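Miranda Opens Enrollment for Evening Trades Courses

25/11/2018
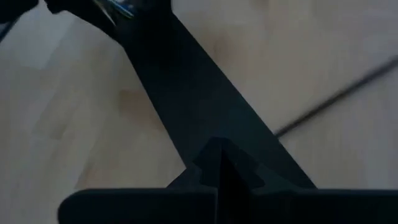 The Miranda Center for Adult Learning has opened enrollment for its next term of evening courses, which will begin in February at the Cukulton campus. The center will offer 515 places across its bookkeeping, plumbing, electrical, building maintenance and office skills programs. Applications may be made in person at the front desk or by mail.

The new term is the first to be held under the revised schedule adopted by the governing board earlier this fall. Classes will start at 6:30 p.m. instead of 6 p.m., a change requested by students who travel to Cukulton from jobs on the far side of the river. Each course will meet on two evenings a week, and the length of the term has been extended so that total classroom hours remain the same.

"Many of our students come straight from a full shift," said Alcides Nogueira, director of the center. "They told us they were missing the first part of class and spending the rest of the evening catching up. The board looked at the bus timetable and agreed that the earlier start no longer served them."

Tuition for the bookkeeping and office skills courses is unchanged. Students in the plumbing and electrical programs will pay a higher materials fee than in past terms, reflecting the cost of pipe, fittings and wire. The center will continue to lend hand tools for use in class. Students who wish to practice at home are expected to provide their own.

The Pudasico Fund will again support students who are unable to meet the full cost of their studies. The fund has set aside awards of up to $1193 per student, to be applied toward tuition, fees and required textbooks. Awards do not have to be repaid, but a student who leaves a course before the midterm date without notifying the office may be asked to return any portion that has not been spent.

Rima Sabbagh, who oversees admissions, said applicants for financial support should submit proof of income together with the enrollment form. Requests received after enrollment closes will be considered only if money remains in the fund. Those who received an award in a previous term may apply again and will be assessed on the same terms as new applicants.

No previous training is required for the introductory courses. Applicants for the second-level electrical course must have passed the first level at the center or show equal training from another school. A short written placement test will be given to applicants whose records are incomplete. It covers basic arithmetic, reading of simple diagrams and workplace safety, and takes less than an hour.

The building maintenance program has been reorganized following a review led by senior instructor Odair Brito. Students will now take a common first block covering safe work practices, measuring, basic repairs and record keeping. They will then choose between a block on heating and water systems and one on interior finishing. Under the former plan, all students studied both subjects in less depth.

"Employers asked for people who could be left alone with a job by the end of the course," Brito said. "There was too little time to reach that point when every subject had to fit into the same term. Students who want the second subject can return for it later, and they will not have to repeat the first block."

The bookkeeping program will use a new textbook and will include additional instruction in payroll. Students will need a basic calculator and access to a computer outside class. The computer room at Cukulton will be available before evening classes, although it may be reserved for testing on certain dates. A schedule will be posted at the front desk at the start of term.

The library at the Bastamard annex will also extend its evening hours during the term. Librarian Yi-an Ok said the collection of trade manuals and study guides has grown to 3000 titles, including several code books that had been out of date. Reference copies must stay in the building. Other titles may be borrowed for two weeks and renewed once, provided that no other student has requested them.

Tarcísio Moura, chair of the governing board, thanked the instructors who took part in the review and said the board would examine attendance after the term ends before deciding whether to keep the later start. The board is also considering a Saturday section of the introductory plumbing course. No decision has been made, and Saturday classes will not be available in the coming term.

Parking at the Cukulton campus remains limited while the east lot is resurfaced. Evening students may use the street entrance and the north lot. The east gate will be closed until the work is finished. Students who need an accessible parking space should make the request on the enrollment form so that a space may be assigned before the first class.

Enrolled students will receive a letter confirming their course, room number and first meeting date. Changes of course may be made without charge during the first week of term, subject to space. Withdrawals made before the first class will be refunded in full, less the application fee. After that date, refunds will be made according to the schedule printed on the back of the enrollment form.

Course outlines and financial support forms are available from the admissions office at Cukulton and from the circulation desk at the Bastamard annex. Completed forms may be left at either location.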